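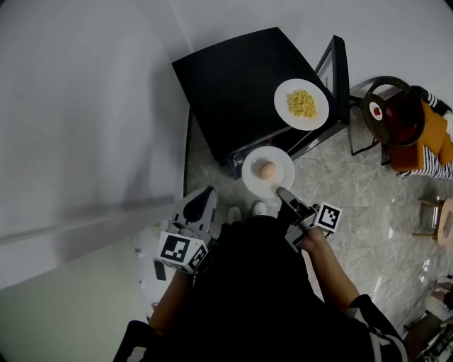
Home | Products | Guides | Support | Contact

Jotik Hand-Held Gripper Kit - Set-up Guide
Section 2: Planning and budgeting before you order

Read this section before you fill in the order form. It covers what to buy, what you may already own, and how to set out a budget that will last for the first round of recording. Fitting and calibration are in Section 3.

2.1 Decide how many pairs you need

1. Write down the tasks you want to record. Keep each one to a single line, for example "move egg from plate to plate" or "scoop grain into bowl".
2. Mark each task as one-handed or two-handed. If any task is two-handed, order grippers in pairs. A left and a right unit are not interchangeable.
3. Count the people who will be recording at the same time, not the people on the rota. One pair per person recording is enough.
4. Add one spare pair for every 6 pairs in use. Sites with fewer than 6 pairs should still hold one spare.

Note: The spare pair should be set up and calibrated with the others. A spare still in its box costs you most of a morning when you need it.

2.2 Finger tips and markers

Finger tips wear out and should go under running costs. Marker cubes last longer but are easily scuffed if the grippers are put down on a hard floor.

5. Order 26 finger tips per pair for the first round. Sites working mainly with soft or light objects can order fewer.
6. Order one spare marker cube for each gripper. Cubes are supplied printed and sealed. Do not print your own on office paper, as it curls and the tracking suffers.
7. Keep a small stock of both in the same room as the recording area.

Caution: Do not mix marker cubes between kits. Each cube is matched to its gripper when you calibrate. If cubes are swapped, repeat all of Section 3.

2.3 The recording area

You don't need a laboratory. Most of our customers record in ordinary rooms with ordinary furniture, and the budget should reflect that. Spend on the grippers first.

8. Choose a room where the person can stand, bend and reach the floor without bumping into anything. Floor-level tasks need more space than you expect.
9. List the furniture already there. Low tables, stools and chairs of different heights are all useful, and there's no need for them to match.
10. Check the surfaces. Glossy table tops and polished floors can reflect ceiling lights. Try a short test recording before you spend money on mats or blinds.
11. Plan where the cables and chargers will go, and put a line in the budget for cable covers.

Caution: Cables on the floor are a trip hazard. The person recording is looking at their hands and will not see them.

2.4 Props and consumables

Plates, bowls, cloths and dry food can come from any household shop. Buy plain plates in two or three sizes. Dry goods such as rice or corn can be used many times if kept in a lidded tub. Eggs should be treated as consumables, and you should allow for breakages. At the Amthorpe site, Golnar Bigger orders` props monthly and books them to the same cost code as cleaning supplies, which keeps small purchases away from the equipment budget.

Note: Do not put props through the equipment order. Karimi, our supplier for finger tips and cubes, does not stock them.

2.5 Setting out the budget

12. Use three headings: equipment, running costs and people's time. Time is usually the largest of the three.
13. Under equipment, enter gripper pairs, spare pairs, chargers and storage cases.
14. Under running costs, enter finger tips, cubes, props and Plillent storage. Plillent is charged by the month and can be stopped at the end of any month.
15. Under time, allow 11 hours of training and practice for each new person before their recordings count towards your total.
16. Work out your recording hours. Our standard plan is 104 hours per pair for the first round. Almost 26 of these will go on retakes, so do not promise the full figure to whoever is paying.
17. Leave the second round out of the first budget. Price it once you have your own figures for wear and retakes.

If your financial year ends before July, ask us to split the invoice. We can bill equipment and running costs separately, but we can't split a single pair across two invoices.

2.6 Before you place the order

- Task list agreed and marked one-handed or two-handed
- Number of pairs and spares confirmed
- Room chosen and test recording made, if you have a loan pair
- Props bought locally
- One named person responsible for stock

Send the completed form to Mitra Ansari in Orders. Questions about quantities go to Azadeh Ahmadpour. Forms received before 3 pm are checked the same day. Delivery dates are given once the form has been checked - please don't book staff until you have yours.

Continue to Section 3: Fitting and calibration

Related guides
Looking after finger tips
Storing and charging your grippers
Loan pairs: how to apply
Setting up a Plillent account

We use cookies to remember your region and the last guide you opened. Accept all | Manage settings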